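Netow 82 Table Top, Matte White

Part no. 731-W. Replacement top for Netow fixed and folding frames. Supplied without legs.

Width: 1153 mm
Thickness: 26 mm
Finish: matte, one side
Fixing: eight threaded inserts, screws included

Inserts are set at the factory to match the Netow hole pattern. For Kazmi frames, order the adapter plate — it is sold separately. Tighten screws by hand. Power drivers can strip the inserts.

White top, with red mug:

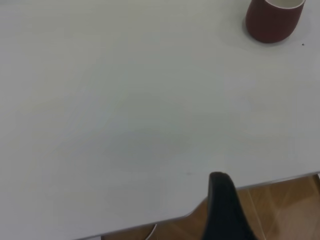
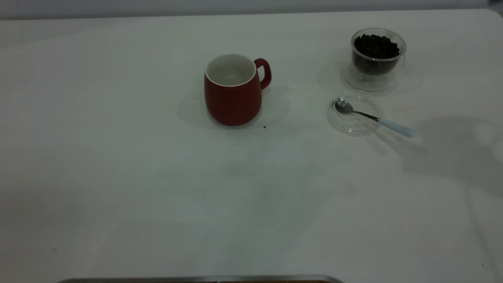

Clean with a damp cloth and mild soap. Do not use scouring pads or solvent. Edge strip is replaceable; quote the part number when ordering. Ships flat from Gritville. Freight damage must be reported before assembly.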